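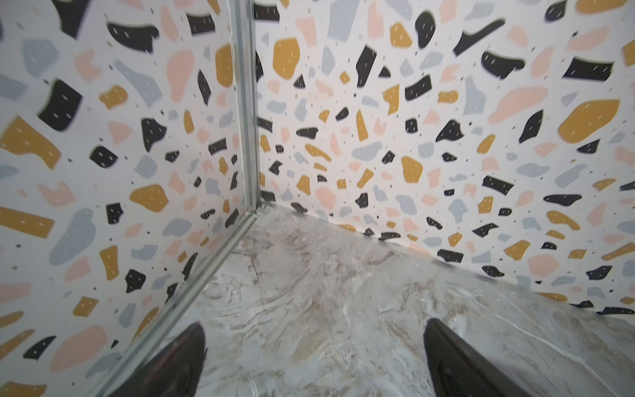
I've been hanging sound blankets on film locations for a long time, and the Susta kit is the one I kept going back to until I gave in and started selling it myself. If you record dialogue in real apartments, stores, stairwells and offices, you already know the problem: the director falls in love with a place for how it looks, and then you clap your hands in it and your heart sinks. Corners are the worst of it. A wall pattern like the one at the top of the page, all those black, mustard and pink chips on white, is just the kind of thing a production designer will beg to keep in the shot, so I leave the wall they want and cover whatever is behind the camera (and I never, ever put tape on a metal corner strip like that one, I use stands). Blankets up, clap again, and you can start talking about where the boom goes.

## Susta Location Blanket Kit, item 2204

**$348 for the full kit**

What you get:

- 4 quilted blankets, black on one side and off-white on the other
- 11 spring clamps with rubber tips
- a set of elastic ties
- one carry bag with a shoulder strap and a flat pocket for your call sheets

The off-white side is there for your camera department. Gaffers like to steal a blanket for a bit of soft bounce, and I've stopped fighting it! Turn the black side in when you need to kill light coming off a window, or when there's a mirror in the room that keeps finding your boom operator.

Each blanket has metal grommets along the top hem and two more halfway down both sides. Those side ones were Asmaa Samir's request. She mixes a lot of low-budget features and was tired of blankets swinging every time someone opened a door. You run a tie through the side grommet to the leg of the stand and the thing stays put.

## What it's good for, and what it isn't

These take the ring out of a room. Kitchens, tiled bathrooms, hallways, empty storefronts, anywhere with hard surfaces and not much furniture. They also work on the floor under actors in noisy shoes, though please shake them out afterward.

They will not stop traffic. I get an email every month from someone who wants to hang one over a window and lose a bus route, and I'd sooner talk you out of the sale than have you mad at me at two in the morning with a night scene half shot. Go find a quieter street, or talk to your location manager before the place gets locked. The same goes for a refrigerator. Unplug it (and put your car keys inside so you remember to plug it back in).

## My usual setup

For a two-person scene in a small room I put one blanket behind the camera, one on each side just out of the shot, and the last one on the floor or up overhead if there's a beam to clamp to. Ismael Leite does it differently and hangs two of his in the doorway as a kind of curtain, which I've since copied for apartments with a long hall.

Stands are not included. Any light stand with a crossbar will do, and please sandbag it.

## Care

Cold water, gentle cycle, hang to dry. No dryer! The filling bunches up and you'll never get it flat again. Grommets can leave a mark if you fold the blankets away damp, so leave the bag open overnight if you've been shooting outside.

## Rental

I keep a few kits for rent out of the Stalbridge counter. Pick up after 3 p.m. the day before your shoot and have it back by noon the day after, and I only charge you for the shoot day. Ask for Luana Meireles if I'm out on a job, she knows the kits as well as I do and she'll show you how to fold them so they go back in the bag.

March is always our crowded month with the student films, so reserve early if you need more than one kit.

## Spare parts

Clamps, ties and single blankets are all sold separately. If a rubber tip falls off a clamp, write to me with your order number and I'll mail you a few for nothing. The old Warside clamps fit too, if you've still got a box of those in the truck.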